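The Report on the Bag

The Office of Technical Review at Akanda did not, as a rule, send anyone to look at a delay. Delays were reported on a form, the form was assigned a number, and the number was in most cases closed by the end of the quarter. When Solange Quintana received form 268 she therefore read it through twice, looking for the part that made it her concern.

The form stated that Trilach, the planning software in use on the two-armed bench in the east wing, had begun to wait. It waited after its perception stage had finished and before its motion stage began, and it did so only when the goods were in a plastic bag. On an open plate or in a bowl there was no wait at all. The length of the wait was given as 34 seconds. In the space marked "Consequence of Fault" someone had written "None known", and in the space marked "Action Requested" the same hand had written "Please come".

The hand belonged to Zahira Latuheru, who had been responsible for Trilach since it was taken over from the firm of Zumano, and who met Quintana at the east door in October with a visitor's pass already filled in.

"I should say at the outset that the results are good," Latuheru said on the stairs. "I would not want the Office to think that the results had suffered."

"Then may I ask why the form was sent?"

"It is on the second page. There was not much space."

Quintana had read the second page. It said that the wait did not appear in the code.

They sat in the small room beside the bench, where the logs were kept on one screen and the planner's working state on another. Latuheru explained the arrangement in the manner of someone who had explained it to several visitors and been thanked by all of them. The cameras supplied views. The perception stage made from these views a list of items, each with a position and a degree of confidence. The planner took the list, proposed a set of reaches, gave each a cost, and passed the cheapest to the controller. Film was a difficulty for all of it. Film shone, and it folded, and the fruit printed upon it was sometimes entered in the list beside the fruit that could be picked up.

"In the first month it made a very sincere attempt to grasp a peach," Latuheru said. "There was no peach, only the print of one. We have a rule for that now."

"And the wait dates from the rule?"

"The wait dates from two days after the rule. I have taken the rule out and put it back. The wait does not mind."

Quintana asked to see a run, and then asked to see another. Each went as the form had said. The list was complete, the confidence figures settled, and then for a little over half a minute the planner's output was blank while its processor was fully occupied. At the end of this period it issued a reach, which the controller carried out without fault.

She asked what it was doing with the processor.

Latuheru was some time in answering. "It is planning," she said. "It proposes reaches and gives them a cost, as it should. But the reaches are not for our arms."

She brought up the record. Quintana had reviewed planners for many years and could read a table of joint angles tolerably well. The reaches in this one belonged to something with a longer forearm and a joint too many. They began from a point well to the left of either mounting and a good deal lower, at about the height of a kitchen chair, and they went into the bag slowly, from the side, under the film. There were 60 of them in the first run she examined. None had been sent to the controller. After the last of them the planner had set the whole group aside and returned, quite correctly, to the machinery it had been given.

"Has Zumano been asked?"

"Zumano says that the cost model was first fitted to recordings of people. They wore markers on the wrist and elbow. It was done at Plodedov, in a rented hall, before my time and before most of theirs. The recordings were discarded when the model was finished. They were rather firm on that."

"How many people?"

"Five. Four of them unpacked shopping on to a table. The fifth, they believe, was seated." Latuheru moved the record down a little. "They do not have the names. I asked for the names and was told that it would not help me."

Quintana made a note of the date of that reply and then crossed it out, finding that she had no heading to put it under. She asked whether the unused reaches differed between one run and the next.

They did. In the earliest runs they were clumsy, and a good number would have put a hand through the side of the bag. By September they were better. In the most recent they had become very good. The film was lifted before anything beneath it was touched, and the reach that the planner finally issued for its own arms, shorter by a joint and starting from the wrong place, followed the last of them as closely as it could.

At a quarter to four the bench was set for the afternoon's work, and the two of them went through to observe.
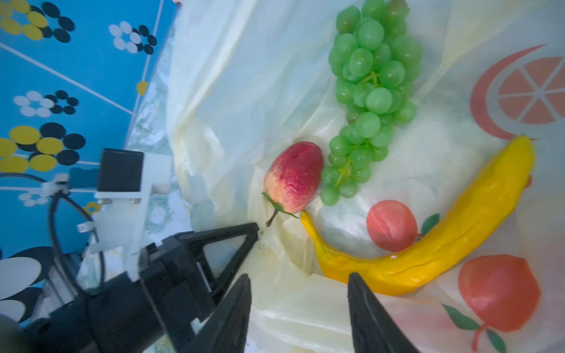
Grapes, pear and banana.

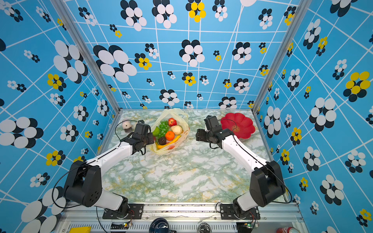 Both arms at the bench, with the red plate to the right of the bag.
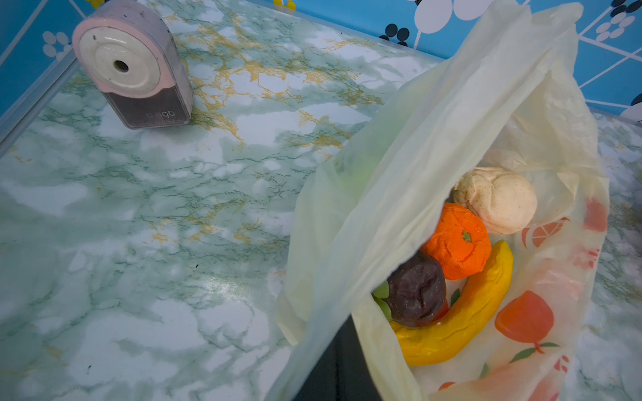 Quintana remained on her feet for the whole of the session, although a chair had been brought for her. She had with her a printed copy of the timing log from the morning, and she held it without referring to it. When the output went blank she did not look at the screen. She looked at a place on the left, lower than the mountings, where there was only floor.

"I can set a limit," Latuheru said. "Any proposal outside the reach of the arms is thrown out before it is given a cost. It is one line. I have it written."

"What happened when you tried it?"

"I have not tried it. I thought that somebody from the Office ought to be present."

The controller took up the reach. Quintana waited until it had finished before she spoke, and then asked whether there was a table she might use.

Her report was brief. It recorded that the planning stage made use of proposals inherited from an earlier model, that these were improving, and that the time taken was within the allowance for the bench, there being no allowance for the bench. Under "Cause" she wrote "Prior training, Plodedov". Under "Action" she considered for some while, and asked Latuheru how the word "retain" was usually abbreviated on the form.

There was one box left, for the number of persons affected. Latuheru had left it blank in her own copy. Quintana wrote a figure in it, turned the sheet over, and signed the back.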